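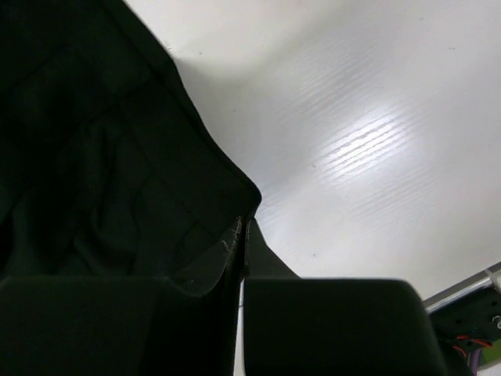 Wrist cam, black cloth on the white table, fingers at the corner fold

Teleop vs hand-guiding for cloth: which do you lot use?

pegbasket
Posted Monday, January 8, 2024

Been teaching our arm to fold dark clothes since August and I'm starting to doubt my whole approach. I drive it from a leader arm across the room, watching the wrist view on a monitor, and I've got 227 demos saved under the project name Allari (don't ask, it was the folder name and it stuck). Light stuff is fine. Black stuff is a misery. The left side of that picture goes so dark I can't tell one layer from two, and I end up going by the seam and the bit of fraying near the fold. Would I be better off grabbing the arm and moving it by hand?

solderandtea
Hand-guiding every time for cloth. You feel the table through the arm, so you don't jam the fingertips into it. I did 100 demos that way in a weekend and my wrists have nearly forgiven me.

mittenbox
Disagree with the above, sorry! If you hand-guide, you're looking at the cloth with your own eyes from wherever you're standing, and the robot only gets the camera. You'll pick up on things it can't see. Driving from the monitor is slower and more annoying but at least you're both working from the same picture.

solderandtea
Fair, but he's just said he can't see the layers on the monitor. So what's he teaching it, guessing?

pegbasket
She, but yes, guessing is a fair word for it on the bad ones.

mittenbox
Sorry pegbasket. I'd still say if you can't do it from the camera, the policy won't either. Fix the view first. That bright patch on the right of the table would bother me for a start, it's a glossy top and the camera is probably setting itself for all that white. Put a matt sheet down, lock the exposure, then try again.

quarterturn
Second the matt sheet. We had the same trouble at Deltside with a shiny bench and dark socks. Brought the exposure up until the table was pure white and suddenly there were wrinkles everywhere in the black. Looks horrible, works better.

pegbasket
Ooh, hadn't thought of letting the table blow out. I've been trying to keep it looking nice (silly, I know). Will that upset the demos I've already got though? I really don't want to bin the lot.

quarterturn
Keep them, but don't mix them in straight away. Train on the new ones alone first, even if it's only a dozen, well, we did 12, and see whether it goes for the hem or wanders off.

solderandtea
A dozen is nothing for cloth. I'd want 700 before I believed anything.

quarterturn
To believe it, sure. To find out whether your lighting is rubbish, 12 is plenty.

lintroller_b
Different question, do you replay your demos before saving them? I use Testis for that and throw out any where I stopped and dithered over the corner. The arm learns the dithering, mine used to hover over a hem like it had forgotten why it came in.

pegbasket
I don't, and there's an awful lot of dithering in mine. Right, matt sheet tonight, exposure locked, and I'll do one batch by leader arm and one by hand on the same bit of cloth. Will post both.

mittenbox
Start the cloth in the same places for both batches or we'll be arguing about it till August.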